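Working Around the Picking Bin: Rules and Good Habits
Handout 2, Bench Robotics Lab, Gutmont Technical College
Prepared by Joanne Hollis, with additions from Sheila Treloar
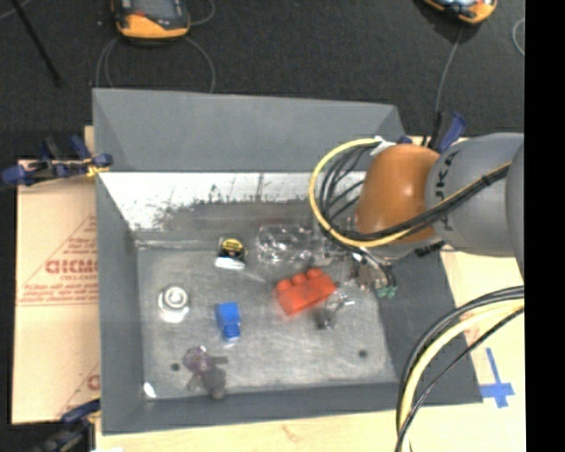 A risk assessment begins with the task as people really carry it out, and I would like you to keep that in mind all the way through May, when you will be writing one of your own. The standards we read last time (ISO 10218 for the robot and its integration, ISO 12100 for the general method) ask you first to set the limits of the machine: what it handles, where it reaches, who comes near it and why. So write down the work before you write down the dangers. For a mixed bin like ours, with a red brick, a soft-looking purple and gray thing and a couple of see-through pieces all on the same floor, the honest answer to "what does it handle?" is a range of shapes and stiffnesses, and your assessment has to cover the awkward ones too. Clear parts deserve a line to themselves, as they are hard for many vision systems to find.

Fixturing. The bin is clamped to the table, and clamps belong on your daily check just as much as the stop button does. Try each one by hand with the arm stopped. If a bin shifts, every taught position that depends on it is suspect, so go back and verify those at reduced speed before you run anything. Mark the bin's place on the table with tape if you like, but please don't treat tape as a fixture!

Cables. Look at the loops over the joint near the gripper and you will see why Sheila spends a whole afternoon on this subject. A cable needs enough slack for the full travel of the joint and not so much that it can snag on the edge of the bin. Move the arm slowly through its whole working range, watching the cables and not the gripper (this is harder than it sounds – the gripper is where your eyes want to go). Write down where it gets tight. Ties should hold the bundle without pinching it.

Reaching in. Sooner or later a part ends up in a corner and somebody wants to nudge it. Stop the robot by the lab procedure, confirm that it has stopped, and keep the pendant with you while you reach. A program that is waiting for a signal looks exactly like one that has finished. Two people at the bench means one person in charge of motion, agreed out loud beforehand.

Speed. In manual reduced speed mode the tool center point stays at or below 250 mm per second. Use it for all teaching and for the first run after any change, however small the change seems to you.

Records. Log every dropped part and every unplanned stop in the Stunska sheet, with the program version. The Veser group kept theirs up for 1000 picks last term and it made their report so much easier to write, and easier to grade too.

For next time: read the section on foreseeable misuse and bring 2 hazards of your own from this bench, each with a proposed measure. Wei bench users, see Sheila about your pendant sign-out first.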